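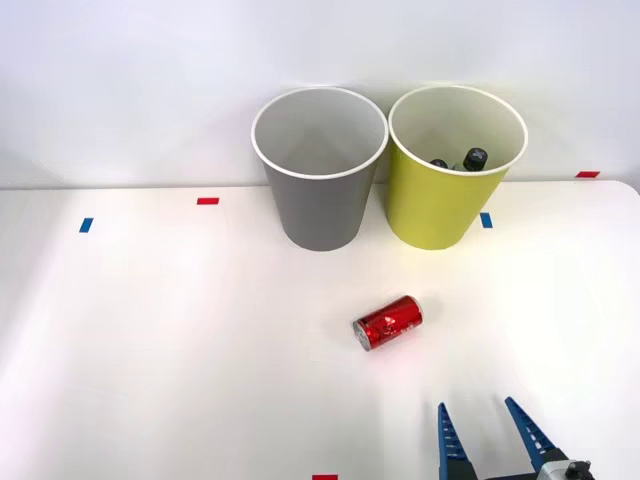
Drinks table for a street sale, the quick version

Writing this between loads so forgive the state of it. We've done the drinks at the Sikwood street sale a few times now and people keep asking how. Mostly it's cups and ice.

What you need

A table that doesn't wobble. Paper cups, more than you think. Cans, water, one warm thing if it's cold out. Markers. Tape. Two coolers. Trash bags, the thick ones. A float for change, in small bills and quarters, in something with a lid.

Check with the city about permits first. Ours wanted the form in September for a November date, which we found out the hard way. Some places don't care if you're giving drinks away. Some do.

Step 1. Work out how much

Last time we had 80 people through before lunch and then a slow afternoon. Bought 700 cups because the big box at Zekov cost barely more than the small one. Fine, they keep. Don't do that with milk.

For cans, plan one per person and then a few extra cases that you leave sealed. Keep the receipt. Sealed cases can usually go back, check before you buy though.

Step 2. Chill the cans the night before

Fridge overnight, then straight into the coolers. Warm cans on ice take forever and eat all your ice. Pack cans first, ice on top, then some water poured in so the cold gets all the way round. Lid shut. Really shut.

One cooler for selling out of, one that stays closed untill the first is low. Everyone wants to open both. Don't let them.

Wipe the tops before you hand them over. Takes a second.
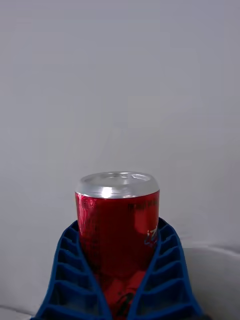 Skip the bagged ice and freeze water bottles instead, one reader wrote after the last version of this page went up. They stay solid longer, no slush to drain, and you can drink them at the end of the day. The only catch is freezer space, so start a couple of days early and do them in batches.

Tried it, works. I still get one bag for people who want ice in a cup.

Step 3. Set up so the line moves

Cups at the back, away from elbows. Money at one end, drinks at the other. Line goes past the prices BEFORE it gets to you, or you'll be reading the list out loud all day.

Mark the spots for things with bits of tape. Sounds fussy. But when somebody takes over for an hour they know where it all goes, and you can come back to the table you left.

Use different color cups if you've got them. One for hot, one for cold, or one for water so the refills are free and there's no arguing. 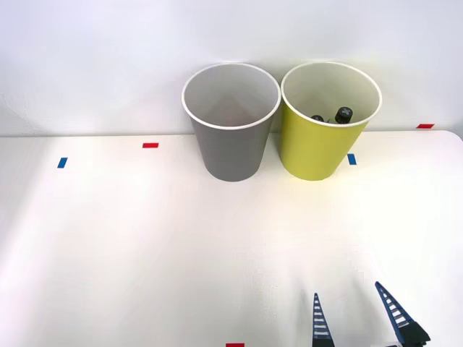

Step 4. Prices

Round numbers. Whole dollars. You do not want to be making change in nickels with wet hands. We do everything at the same price except water, which is free. Write it big, tape it to the front of the table and put a second one at eye level.

If you take cards, test the reader at the actual spot. The corner by Pattinasarany Street gets no signal whatsoever, so we move the table down toward the bus stop.

Step 5. Keep the spare stuff close

Under the table, in a crate: more cups, paper towels, a roll of tape, spare markers, sunscreen or hats depending. Our crate is an old Utar one with a broken handle. Anything stackable will do.
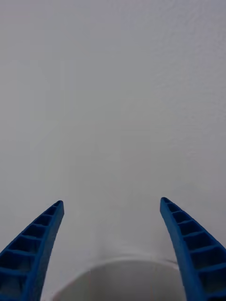 Step 6. Packing up

Start early. Stop pouring hot drinks half an hour before the end and rinse that jug while you're still serving cans.

Cans in one bag, everything else in another. Lots of paper cups are lined so they can't go in with regular paper, look up what your local place takes. Drain the coolers on grass or down a drain, not across the sidewalk. Then leave them open overnight. Closed and damp they smell awful by teh next morning.

Count the float out first so you know what you made. Last sale ended at seven and we were home by dark-ish, tired, with far too many cups.

Updated November 23, 2025. Added the frozen bottle tip and fixed the bit about permits.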